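Zaltholm Board Oil, 200 mL
Made by Marti, sold in our shop and online

I've been oiling timber for longer than I've been selling anything, and this is the one I keep going back to. It's a food-safe mineral oil with a bit of beeswax melted through it, so it goes on thin and leaves a soft sheen, with none of that greasy film that ends up on your bread. No smell to speak of either. I tried a lemon version years ago and every sandwich tasted like floor cleaner!

One bottle does up to 42 small boards if you're careful with it (I'm not, I slop it everywhere). We also do a 1,000 mL refill for cafes and people with a butcher's block.

How I use it: wash the board, stand it on its edge overnight, then pour a puddle the size of a dollar coin and push it around with an old T-shirt. Do both sides and the ends. Leave it for a few hours, wipe off whatever hasn't soaked in, and you're done. New boards get this once a week for the first month, and after that I just do it when the colour starts looking chalky.
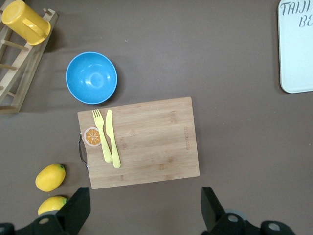
Bamboo is the one I get the most emails about, and yes, you can oil it. It's a grass and it's pretty dense, so it drinks less than camphor laurel or maple and you'll want to go easy on the first coat. The darker strips running through a pale board like this one come up lovely with a bit of oil on them. If yours has a wire handle too, run the cloth in close around it, where it's easy to miss a spot.

Please don't put any of them in the dishwasher. I mean it.

Also in the range: Protari wax paste, for spoons and salad bowls, and the Jevavico scrubbing brush, which I use on everything including the barbecue.

Stock code 428. Orders in by noon go out the same day, except Sunday.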